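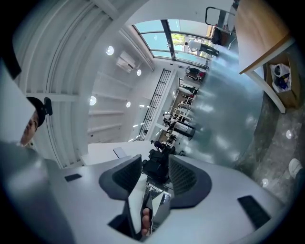

Photo: Amra Kolev

I've had the Plornen meditation cushion for most of a year now, so I figured it was time to write something up. I bought it when my hips started complaining twenty minutes into every sit, and my teacher, Manee Suwannarat, kept sliding a folded blanket under me with a very patient face.

First thing: it's heavy! The filling is buckwheat hulls, and they rustle every time you shift (my dog thought there was something alive in there). You get used to the sound. There's a zipper on the side so you can scoop some hulls out, and please do, it comes packed way too tight. I took out a big cereal bowl's worth and my knees finally came down to the mat.

For breath work it's great. I can sit tall through a whole round of alternate nostril breathing without slumping, which I never managed on my old Jivach foam block. For lying-down practice it's useless, too round, so keep your bolster.

The cover comes off for washing but getting it back on is a wrestling match. Mine also faded a bit from the window, a sort of tired plum color now. I like it better that way.

I paid $100, and the travel size is cheaper but feels skimpy if you're over 166 pounds or so like me. Four stars from me. I'd go to five if they fixed that cover.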